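Section 3: Setting Up Your Weranis Upholstery Cleaner for the First Time

If you skipped Section 2, go back and make sure you have all the parts laid out on the floor. I've set up more of these than I care to admit, and I still once got to step 6 with the tank gasket sitting in the box. You'll want the main unit, the clear water tank, the gray waste tank, the hose, the wide nozzle and the little brush head. The crevice tool comes in its own bag and you won't need it today.

Set aside a good half hour. It goes faster the second time, I promise.

Putting it together

1. Stand the main unit on a hard floor. Carpet works, but the feet sink in and the waste tank won't click.

2. Press the gasket into the ring at the bottom of the waste tank, with the ribbed side facing down. Run a finger all the way along it. If you feel a bump, pull it out and start over.

3. Drop the waste tank onto the back of the unit until it clicks. Mine takes a firm push – more than feels polite.

4. Slide the hose into the port on the left side and give it a quarter turn. The two arrows should line up.

5. Snap the wide nozzle onto the other end of the hose. Leave the brush head for later, when you get to stains in Section 5.

6. Wind the power cord around the two hooks so it's out from under your feet. Don't plug it in yet.

Caution: Never run the unit with the waste tank off, even for a second to see if it turns on. Water goes straight into the motor and the warranty doesn't cover it.

Mixing the cleaner

The Gralow concentrate is the one I use, and the measuring cap on the bottle is made for this tank. Other brands foam like crazy and you'll spend your evening rinsing suds out of the hose.

7. Fill the clear tank with 264 ml of the concentrate only if you're doing a full-size couch. For a single chair, use half a cap.

8. Top up with warm tap water to the line marked MAX. Warm, please, not hot! Hot water softens the seal and can set some stains for good.

9. Screw on the lid, tip the tank over the sink, and wait a few seconds. A drip or two means the lid is crooked.

10. Slide the tank into the front of the unit.

Note: Mixed cleaner keeps for 8 days in a closed tank. After that it starts to smell like a wet towel, so pour it out and mix fresh.

Checking your fabric

I know you want to switch it on. Hold off for a minute and find the care tag, usually tucked under a seat cushion or stapled to the bottom. W means water-based cleaners are fine. WS is fine too. S means solvent only, and X means vacuum only, so in both of those cases pack everything back up and call a pro (sorry!). If the tag is long gone, treat the fabric as an S until someone who knows better tells you different. 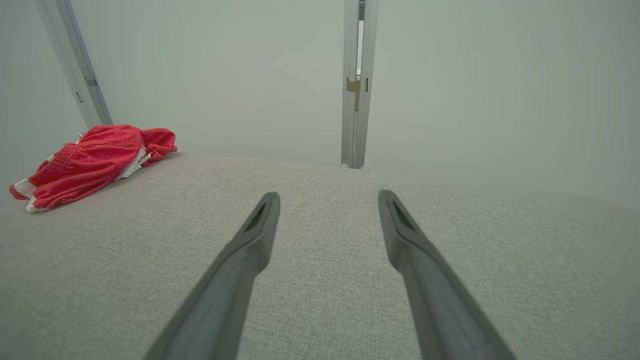
Color is the other thing to think about before you pick a test spot. Dark fabrics hide a faint water ring pretty well, and busy patterns hide nearly anything. Light gray upholstery like this is less forgiving, so go for a patch on the back or underneath, somewhere you'd never look from across the room, and check it in daylight before you decide you like the result.

11. Plug in the unit and press the power button once. Wait for the green light.

12. Hold the nozzle flat on your test spot, squeeze the trigger for 2 seconds, then let go and pull the nozzle slowly toward you. Keep the suction on.

13. Do one more slow pull without the trigger. I usually do this twice, and the fabric dries a lot quicker for it.

14. Press a plain white cloth on the spot. If color comes off on the cloth, stop there and don't clean the rest.

15. Let the spot dry all the way, then look for rings, fading or stiff patches.

Caution: Don't speed up the drying with a hair dryer or an iron. I've seen a seat cushion shrink right out of its cover that way.

If the green light blinks instead of staying on, the clear tank isn't seated. Lift it out, wipe the valve and slide it back in. A red light means the waste tank is full or missing, and you'll find the steps for emptying it in Section 4.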